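# The Small Life of the Paper Cup

On the counter of almost every office, clinic and church hall there is a place where the cups live. People pass it many times in a day and do not look at it. They take one, fill it, drink, and throw it in the bin beside the door. I have done the same for most of my adult life. This spring I decided to give the cup a little more attention, and I spent some weeks reading, asking and, I admit, staring at drink counters in a way that made other visitors uncomfortable.

My starting point was the coffee corner at Clatcombe, the shared workshop building where I rent a desk. There are 22 desks on our floor and one machine for hot drinks. The cups used to stand in a plastic sleeve, lying on its side, and the sleeve was always open at the wrong end. When you pulled one cup, three came with it. In the evening there was a row of clean cups that somebody had touched and put back, and in the morning there was the question of who would drink from them.

## A cup is a rolled sheet and a disc

It helps to know how the thing is made. A simple paper cup has two parts. The wall is cut from a flat sheet in the shape of a fan, then rolled and closed with one seam. The bottom is a separate round piece. It is pushed up inside the wall, and the lower edge of the wall is folded around it. For this reason the bottom of a cup does not touch the table. It sits a little higher, and the folded edge carries the weight.

The other end gets its rim by rolling the paper outward. This small roll does a lot of work. It makes the mouth of the cup stiff, so it keeps its circle when you squeeze the wall. It gives the lip something soft to meet, and it gives a lid something to hold.

The walls are not straight. They become narrower toward the bottom, and that is the reason cups can go one inside another and travel in long columns in a carton. It is also the reason they sometimes refuse to separate. When the column is pressed hard, the walls meet too closely, and you need two hands and some patience.

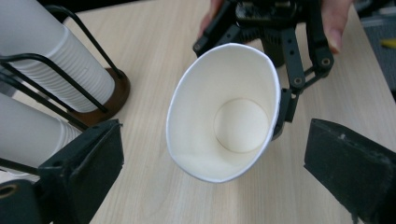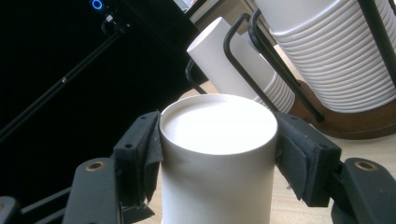 ## The stand on the counter

When the sleeve at Clatcombe finally fell behind the machine, we asked for a proper stand. I had believed there was only one kind. In fact the catalog from Stinness, the supply shop that serves our street, gives 12 different models, and I read the page with more interest than I expected.

There are tubes, which are screwed to the wall and drop the cups from below. They are clean and they save space, but a person must fit the tube to the cup, and a cup that is slightly too wide will stick. There are boxes with drawers, which keep the lids and the sugar too. And there are wire stands. A wire stand is a modest object: some bent rods, a base heavy enough to keep it upright, and open sides. You see at once how many cups remain. You can wipe it with one pass of a cloth.

Wire with a wooden base has become common in small cafes, I think because it looks less like a hospital. At Usuga, the bakery on the corner of my street, they have used one for years. The base is darker on the side where hands rest, and the owner told me that she oils it when she oils the bread boards.

She also gave me the best advice I received about cups, which is to store them with the mouth down. Dust falls from above, and a cup standing open will collect it. In a stack with the bottoms up, the hand that takes the top cup touches the outside of the bottom and the wall, and the rim stays clean for the person who will drink.

## Where to put your fingers

It sounds foolish to write about how to pick up a paper cup, but please try it once slowly. An empty cup weighs almost nothing, and it tells you very little about how strongly you are holding it. If you press in the middle of the wall, it bends inward and the mouth becomes an oval. If you hold it near a stiff end, close to the rolled rim or close to the folded bottom, it keeps its form.

With a full cup, the upper part is the better place, just under the rim. Children usually hold the middle with both hands, and they are usually the ones with wet sleeves.

## How many is too many

I kept a count for the month of April on our floor. We used 363 cups. On the worst single day one desk used 8, and I will not say whose desk it was, but it has a good view of the parking lot.

The number surprised everybody, and it changed a few habits. There is now a shelf with mugs next to the sink, and a pen beside the stand, so that a person can write a name on a cup and use it again after lunch. The pen disappears each week. We buy another.

Most paper cups for hot drinks have a thin inner layer that keeps the liquid away from the paper, and many town collections do not accept them together with newspapers. Rules differ from one place to the next, so it is worth asking your own collection service. Clultetari, the company that empties the bins in our building, wants the cups stacked, without lids, in a separate bag. Stacking takes a few seconds, and the bag fills much more slowly.

The bag hangs on a hook to the left of the machine, under the paper towels.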